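Start | Parlament | Presse | Kontakt

Die 400 Beschäftigten der Parlamentsverwaltung Midgate arbeiten ab 5. Juli nach neuem Dienstplan. Personalleiterin Mabli Rosser spricht von einer "tragfähigen Regelung".

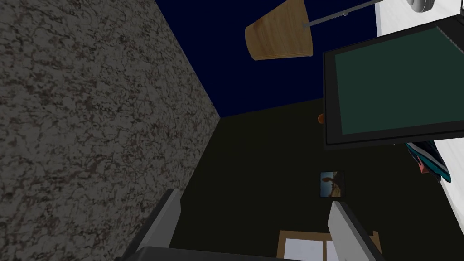

Vereinbart seien 53 Telearbeitstage im Jahr.
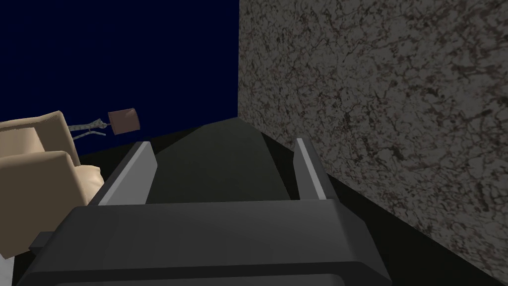

Über Zulagen werde weiter verhandelt. "Da ist noch nichts zugesagt", so Rosser; der Posten sei so leer wie der Raum zwischen den beiden Greiferfingern im Bild.
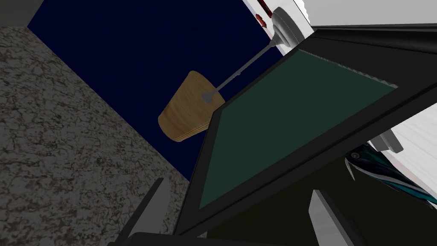

Referat Personal und Organisation

Anträge nimmt Eoin Ó Dálaigh entgegen. 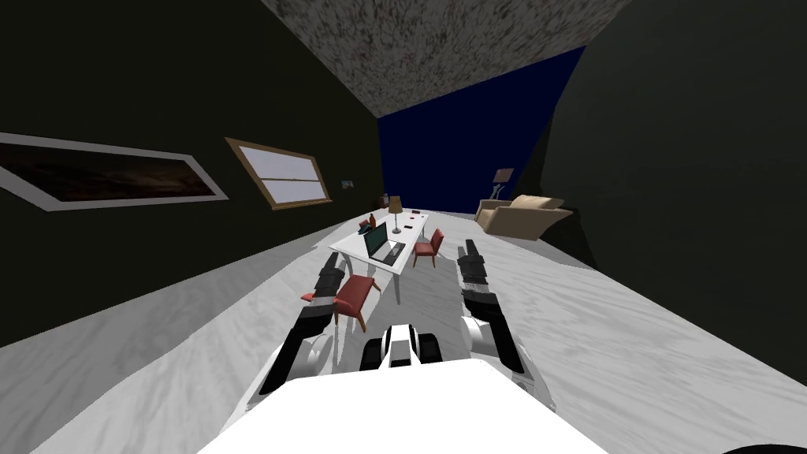
Wer entscheidet über Ausnahmen?
Zuständig ist die Referatsleitung.

Geteilt: 53 | Kommentare: 0

Weitere Meldungen
Besucherdienst am Flerkevgate
Haushalt der Verwaltung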